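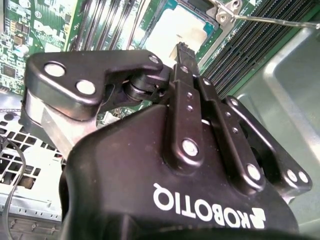
February, after second shift

They moved my bench again. It sits by the loading door now, in the draft, because the arm needed the spot with the good outlet. I've pulled memory and stripped desktops at that spot long enough that my stool had worn two pale marks in the floor, and the marks are still there, on the arm's side of the yellow tape.

Conall Ní Chonaill came down from the office at ten to give us the talk. The Lodisura contract is for 1880 machines, we've done 739 of them by hand, and the arm is going to "carry us over the line." I asked which line. He laughed as if I'd made a joke and went on to the part about how we'd all be freed up for more interesting work. I've heard about the interesting work before, from the Praller people when the label printer came in. It was standing next to the label printer.

So I spent most of the morning watching. I'll try to be fair to it. The gripper is a Robotiq, a black thing all links and bolts, and it gets down in among the memory slots closer than I would have thought. But Yimyam (that's the software, I don't name these things) wants every tower laid on its side in the same place, same way up. Guess who lays it there. A tower with its guts in isn't light, and I used to work on them standing up or tipped however my back liked it that day.

Then there's the plate the small boards go in. If a board isn't sitting right in its slot, a person has to reach over and seat it. I asked whether that counts as my work or the arm's on the daily sheet. Conall wrote the question down, which is what he does with questions.
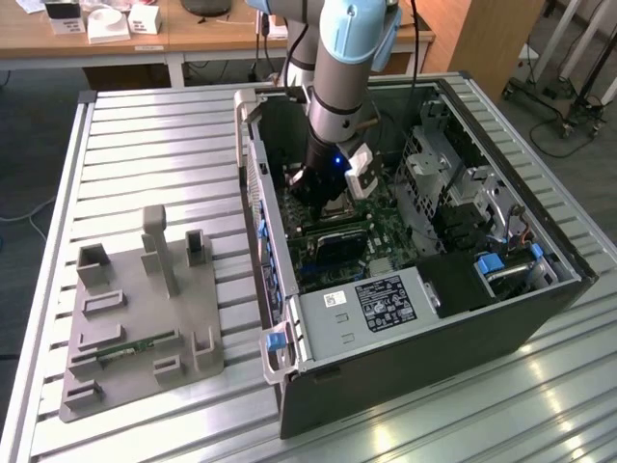

Grallstead Refurbishing, Teardown and Parts

I copied our name off the sheet on the door so I'd have it right. It used to say Teardown, Parts and Test. Test has gone upstairs. I only noticed today and I walk through that door every shift.

What bothers me more than the speed is how quiet it's gotten. When there were two of us on a machine you'd talk over it, you'd say this one's been near a smoker, or look at the dust in that fan, and the new kids picked things up that way. I learned to feel for a bad clip from somebody grumbling next to me. The kid they've put on the arm is sharp enough, but he's learning the screen. Ask him to get a stuck power supply out and he comes and finds me by the loading door.

Maybe I'm sore about the stool. I did think that on the bus. And I won't miss the cuts on my knuckles if it really does take over the inside work. But they want 457 more done by the end of the month, and that number was set before anyone saw the arm do a full day. If it falls short I can guess who stays late.

Break has been moved 7 minutes earlier to suit the restart. Must remember to bring the thick socks for the draft, and ask again about the daily sheet.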